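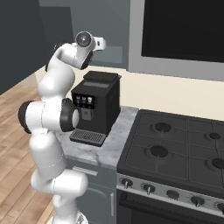
Simulated kitchen, arm beside the coffee machine

Hi all, April update on the Derklow equipment plan! We're still doing the kitchen work in simulation, so the big purchase (the arm itself) hasn't been ordered yet. I asked Plalau and Dogar for quotes on a gripper. Plalau came back at $729 with 9 weeks' delivery, Dogar at $3,080 with a force sensor built in. I'm leaning toward Plalau for now, and I'd love to put the difference into a second workstation, the one we have is busy all night. Stesstead will hold a bench for us for 18 months, which takes some pressure off. 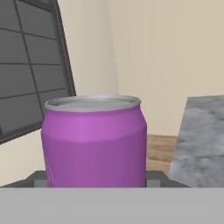 Do we need more money this quarter?
We're fine on the current budget as long as the arm order waits until next quarter. If you'd like it sooner, I'd need your okay by the end of May so I can get the paperwork going.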